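Snack Table Questions, Answered

I get asked the same things every time I set out nibbles for people, so I finally wrote it all down. If yours isn't on the list, leave a comment and I'll add it (I usually catch up on Wednesday evenings).

Why do you put everything in a clear glass dish?

I just like seeing what's left! With a solid bowl I'm always leaning over to check. Glass also goes with whatever table I'm using, and it washes up fast.

Do you pour straight from the bag?

Almost never. Pouring gives you a heap of crumbs and one sad pile in the middle. I place the pieces by hand, starting near the rim and working in – slower, sure, but they stay whole and the dish looks full with less in it. 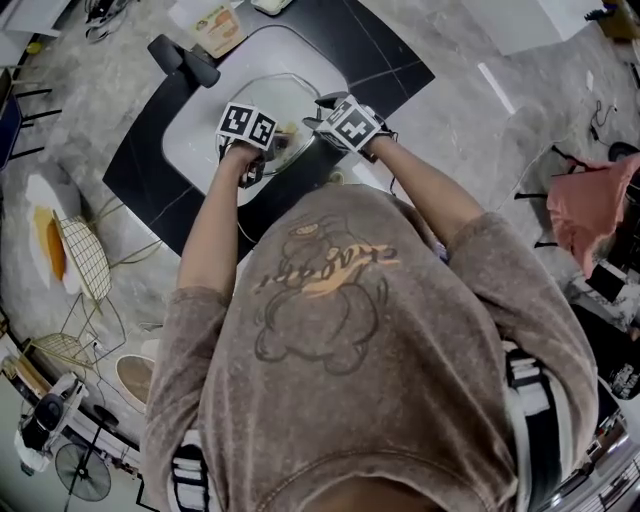
Doesn't a black glossy table show every crumb?

Oh, it does. Every crumb and every fingerprint. I keep a dry cloth for the crumbs and a slightly damp one for the smears, in that order, or you end up pushing paste around. If your table has seams in the top, run a soft brush along them first.

How far ahead can I set the dish out?

For anything crunchy I'd say two hours, tops. My friend Modupe Ekwueme swears hers last all afternoon, but she lives somewhere much drier than I do. In November I get away with more.

What do you do with the open package?

Fold it over twice, clip it, and stand it in a tin with a tight lid. I've had my Prevley tin for ages and it's still my favorite.

Where does everybody sit?

Wherever they land, mostly! I like light chairs that I can shove out of the way, with a loose cushion for anyone staying longer than one handful. Metal grid seats do leave a pattern on your legs, so hand out the cushions early.

Can I make a dish like this for kids?

Sure, just use a plastic one and keep the pieces small. Damilola Effiong asked me about nuts too – I leave them out completely unless I know every kid who's coming.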